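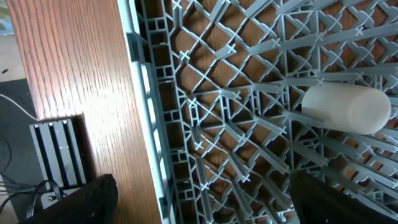
So I finally went to Kultik! If you don't follow soap people the way I follow soap people, Kultik is the big spring TV fan weekend in Undham, where the casts of all the evening dramas turn up, sign things, and get asked the same question about that wedding episode over and over. I've been reading other people's reports for years and being jealous, and this April I bought the ticket before I could talk myself out of it.

The train in was packed with people in show T-shirts, which was a good sign. The hall is a ten-minute walk from the station and you can't miss it, you just follow the noise. They sell 3,000 day passes and I think every one of those people was in line for coffee ahead of me. Get your coffee at the station. Please learn from me.

Signing tickets are numbered and you pull yours at the door. Mine was 261. I'd been hoping for something under a hundred, but fine, it gave me time to look around. The costume room was my favorite part of the whole day. They had the green dress from the season finale of Drilum (you know the one, the staircase) and it is TINY. On screen it looks like it weighs a ton and up close it's this floaty little thing with a repaired hem. I stood there so long that the woman next to me started telling me her theory about who really pushed whom, and she'd thought about it a lot more than the writers have.

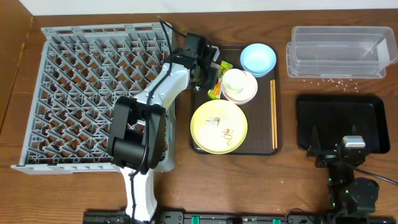 Dish rack and serving tray on the table.

The panel started at 2, in a room with 300 seats and way more people than that wanting in. I got in on the side, next to a pillar. Four of the Drilum cast came out, and the two who everybody says are dating sat at opposite ends of the stage. Opposite ends! You could feel the whole room decide what that meant. Then halfway through, one of them slid a water bottle all the way down the table to the other without being asked, and there was a scream from the back row that I will hear for the rest of my life. I'm not saying it's proof. I'm saying I texted my sister before the bottle had stopped moving.

They were sweet with the audience, I'll give them that. A kid asked which character would survive on a desert island and they argued it out properly for about as long as the rest of the questions put together. Nothing at all about next season, except that one of them has cut her hair and wouldn't say if it was for the show.

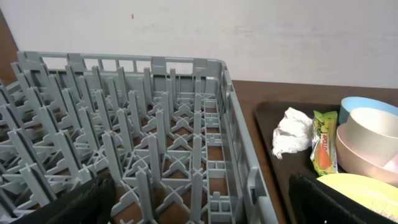
By the Wouters TV fan page, Out and About

My number came up right when I'd given up and bought fries. So yes, I met my favorite actor of the last ten years with salt on my hands. He was shorter than I expected and much nicer, he asked where I'd come from, and I told him the name of the train station instead of my town. Signed photo came out great, though. It's going in the hallway.

A few things if you're thinking of going next year. The photo line closes earlier than the program says. Friday is supposed to be quieter than the weekend days, and that's when I'd go. Bring a flat folder for anything signed, they charge silly money for a cardboard sleeve at the merch stand. And the back exit gets you to the station faster, past the parking lot where the cast cars leave from. I saw one tinted window and waved at it anyway.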